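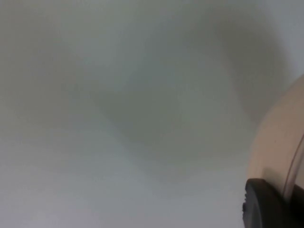 Wrist camera, over the table. Pad and housing at bottom right, nothing sharp anywhere.

Re: [grippers] Rokevum pads vs the old Tenow fingers, wrist camera question

Posted to the Stirkcombe bench list, Sunday, January 12, 2020

On the earlier thread, a list member wrote:

> We swapped to the Rokevum pads in November and the difference is night
> and day. Small loose stuff that the Tenow fingers used to scatter now
> just comes up. We logged 1,089 attempts and 97 per cent were good. The
> wrist camera does most of the hard work, so you can more or less forget
> about the fixed one. At 858 for the pair I'd call it a bargain.
> Has anybody else tried them on pellets or beads?

Yes, I have a set on the arm now, and I'm a good deal less convinced than you are. Some of this may be my set-up, so shout if you spot something daft.

First, the 97 per cent. What counted as good? If the pads close on three pellets and come up with one, is that a good one? If you aimed for one and got four? I went back through your post twice and couldn't find it. I'd also like to know how many of the 1,089 were on a full container, where you can hardly miss. Getting the last few out of the bottom of a curved bowl is a different job, and it's the one I care about.

Second, the wrist camera. I've put one of its pictures at the top of this message. You get grey, a darker grey blob in the middle, and a bit of the gripper down the right-hand side. I can't say whether the blob is a shadow from the arm or something held very close to the lens. The gripper parts are as soft as the table behind them, so I don't have a near distance that works or a far one. I've been round the focus setting in the Xiong controller and it takes the value without complaint, which tells me only that it takes the value. If yours is sharp at working height, please post the number you use and the height you measured it at.

Until then I'm not forgetting about the fixed camera. It's the only view I have that I would let a program make a decision from.

Third, the price. 858 is for the pads. You still need the mounting plate and the newer Xiong firmware licence, and by the time I'd added those up my quote said 2,998. Perhaps you had the plate already. For anyone coming from bare Tenow fingers, as I was, the bigger figure is the honest one — and for that I expect to see more than a good feeling about it.

What I'm running, for anyone who wants to compare like with like:

1. White table, nothing else on it. Beige bowl with a small cluster of dark brown pellets in the bottom, brown three-cornered dish over to the right. The job is bowl to dish. Fixed camera view with the dish still waiting for its first pellet:

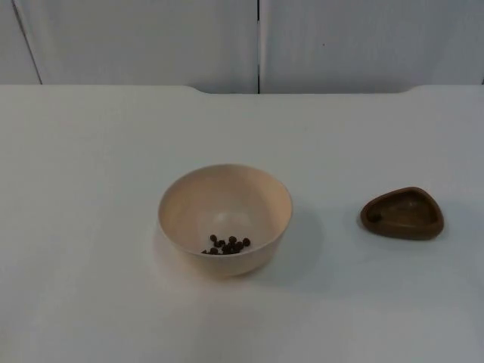

2. Same start position for both sets of fingers, same closing speed, same light. I'm not retuning for the Rokevum pads and leaving the Tenow ones as they were, which I suspect is where some of the "night and day" came from.

3. A try counts if at least one pellet ends up in the dish and none end up on the table. Anything else is a miss, including lifting a pellet and dropping it back in the bowl.

4. I write down the misses by hand, with where the pellets were lying. The front wall of the bowl hides the lowest ones from the fixed camera, so those get their own column.

I'll post the sheets for both, whichever way they come out. If the pads win under those rules I'll say so on here and pay the rest of the invoice with a better grace.

In the meantime, could you send your log as well as the total? Plain text is fine. And does anybody have a Tenow set with the worn tips still on? I threw mine out and would like to borrow a pair for a week.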